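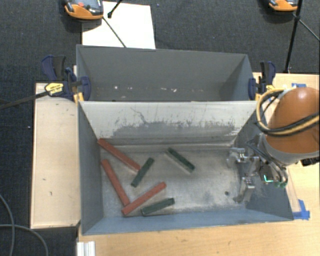

Front bin with red and dark green bars, second bin behind.

Hustoria Materials Handling Forum > Storage and Containers > Mixed bars in open metal bins
Thread 3907

kboyer_stores
Colleagues are asked to comment on a proposed change to the storage rule at our Dikulholm site. At present, the long red bars and the short dark green bars may share one gray metal bin. The proposal would require a separate bin for each color. The bars in the attached photo lie at all angles, and one of the green bars is well away from the rest. Written comments are requested by 3rd February.
Killian Boyer, Stores Office

hervieu_desk
The Hervieu stockroom supports the proposal. Our staff sort by length at the point of receipt, and mixed bins were discontinued in December. A second bin stands directly behind the first in your photo, with no bars visible in it. The green bars could be assigned there at no cost.

partsroom40
I must respectfully disagree. The two types differ in both color and length and cannot reasonably be confused. A second bin takes up floor space that smaller sites do not have. I would support a divider - a plain metal strip would be sufficient.

kotelent_inspection
Please also consider the condition of the bin itself. The floor is scuffed and the far inner wall is scratched, with a thin crooked line on its upper left portion. Before any rule is adopted, I recommend that the line be examined by hand. It may be a surface mark or it may be a crack, and a photo cannot settle the question.

partsroom40
Wear of that kind is normal for an open metal bin. I see no grounds for withdrawing it from service.

kotelent_inspection
Withdrawal was not proposed. An inspection was.

kboyer_stores
Thank you for these comments. The inspection has been entered as work order 3872. The divider will be presented as an alternative to the second bin, and both options will go to the site manager. Members who use dividers at present are invited to post the dimensions.

hervieu_desk
We retain three dividers from the earlier arrangement and will forward the drawings to the Stores Office.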